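Home | Projects | Reports | Wiki | Contact
Last updated: May

Keeping a Pair of Handheld Grippers Usable: Setup, Care and Repair
Student project report, Ladenari workshop course
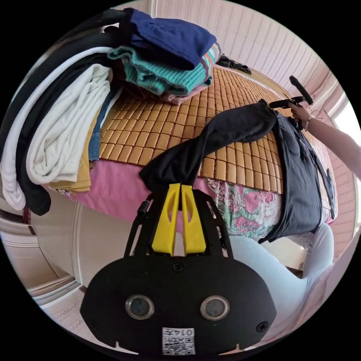

Our task was to write a maintenance routine for one pair of handheld grippers used for folding clothes, and then to find out if the routine made any difference. I was doubtful at the start and I am still partly doubtful. The course handout from Pistum treats upkeep as a checklist that anybody can follow. In our experience half of that checklist does very little, and the item that cost us the most time isn't on it.

1. Setup

The unit we wrote up is the one labeled 0147. It has two yellow finger pads held in a black frame, with two lenses side by side on the body below them. Its partner is used in the other hand. We practiced mostly on clothes laid out on a bed, one gripper pinching a corner of the garment and the other taking hold of a loose end.

The handout says to wipe the lenses, check the screws, open and close the jaws 15 times, and begin. We could find no reason for the number 15. We tried it with 4 and saw no change in how the pads met, so we went with 4. If Pistum has a reason it should be written down.

2. Pads

Pads are where the real wear is. Thick knits are easy to hold. Thin smooth cloth slides out as soon as the pad faces pick up lint, and dark cotton sheds more lint than we expected. Our first fix was to clean with alcohol after every session. This worked for a short while, then the pads felt slick again, and one of us thought the alcohol was making it worse. We did not test that properly and I would not repeat it as a fact. We changed to a damp cloth, then a dry one, and left it there.

Lint also collects in the slots in the pads. A soft toothbrush gets it out. A pin gets it out faster and scratches the pad, as we found on a spare.

3. Screws

The Derkari guide recommends thread locker on every body screw. We put it on one gripper and left the other alone. After 70 practice folds neither had a loose screw. That is a small test and it proves little, but it does not support the guide either, and the treated gripper was much more annoying to open when we had to reseat a pad. Checking by hand with the right driver takes a minute. I would do that and skip the glue.

4. The repair

In the second half of the project one jaw began closing unevenly. We blamed the pad, swapped it, and got the same fault. Then we blamed the frame. The cause was a thread wound in behind the pad where none of us had looked. Total time lost was 14 hours if you include waiting for a spare pad we didn't need. The Grigaitė notes do mention trapped thread, in one line near the back.

5. What we would keep

Wipe the lenses before use, with nothing stronger than a dry cloth. Brush the slots. Look behind the pads with a flashlight. Check screws by hand. Drop the long warm-up.

I can't say this routine makes folding any better. Our fold results went up over the project, but so did our practice, and we had no second team to compare with. A fair test would need new users and two pairs of grippers kept differently. We asked for the second pair and are still waiting to hear.

3 comments | 6 shares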